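The Mistell Hour

The Mistell Hour was a call-in radio program about politics and public affairs, heard on weekday mornings across the Kasstead valley and best remembered for the long quarrel over its host, Clyde Gallagher.
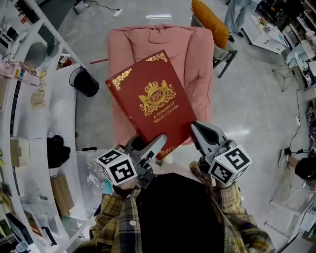 Background

The program took its name from Mistell, the small town where its first studio sat above a hardware store, and it began as a modest half hour of farm prices, school closings and county news. Gallagher, who had sold advertising for the station before anyone thought to put him on the air, took over the microphone when the original host moved away. He was a talker by nature, fond of a story with three or four side roads in it, and within a year the half hour had grown to a full one and the farm prices had been moved to the afternoon (where, by most accounts, they were happier).

Politics came in gradually. Callers wanted to argue over the county road tax, and Gallagher, who had strong opinions about the tax and even stronger ones about the people who had voted for it, was glad to let them. By the time the station was bought by Stedus, a regional broadcaster, the show was carried on 5 stations and had a faithful audience on both sides of most questions.

The August dispute

The trouble that made the program known outside the valley started one August, when Gallagher spent most of a broadcast mocking a group of tenants who had come to speak at a public hearing in Hutchins. Several of them had been regular listeners, and they took it hard. Fatima Mtshali, a columnist and former schoolteacher who had been a guest on the show many times and had always gotten along well with its host, wrote that he owed them an apology and that the station owed them equal time.

A petition asking Stedus to take him off the air gathered 1,131 signatures. His admirers, not about to be outdone, answered with one of their own and collected 2,940, though Mtshali pointed out in her column that a good many of those came from places where the show could not be heard. There were letters, too, and a rally of 500 people outside the Hutchins studio that was by all reports a friendly affair, with both camps sharing the same patch of shade.

Outcome

Stedus kept Gallagher on but gave Mtshali a weekly segment of her own, in which she could answer him at whatever length she pleased. He apologized to the tenants on the first of these, a little stiffly, and then the two of them went right back to arguing about the road tax. The segment ran until the program ended with Gallagher's retirement, and Mtshali hosted the final broadcast.

See also

Call-in radio
Kasstead County road tax
Local broadcasting in Hutchins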